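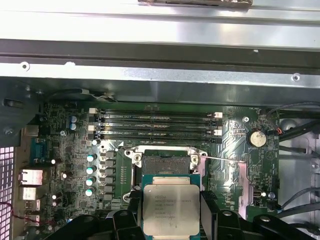
## 4. Recording socket examples

The Zovau manual says the learner will "pick up" processor placement from a handful of good runs. Don't count on it. It copies what you give it, bad habits included, so every run you keep should be one you'd want repeated. Start with the load plate lifted and the processor held squarely in the fingers below the socket.

1. Open a new session in Kedley and set the speed to 2.
2. Bring the processor into the wrist view and pause for 2 seconds.
3. Move at a steady pace. Long stops get learned too.

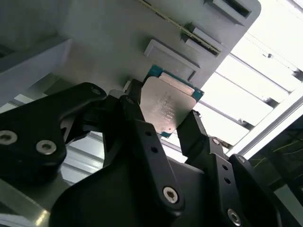
4. Mark the run **keep** or **drop** before starting the next one.
5. After 12 kept runs, play them all back at full length — the thumbnails hide a lot.

**Caution:** Never press down to correct a bad angle. Back off and drop the run.

**Note:** The Bright score next to each run measures smoothness. A smooth run can still miss the socket, so don't use the score to decide what to keep.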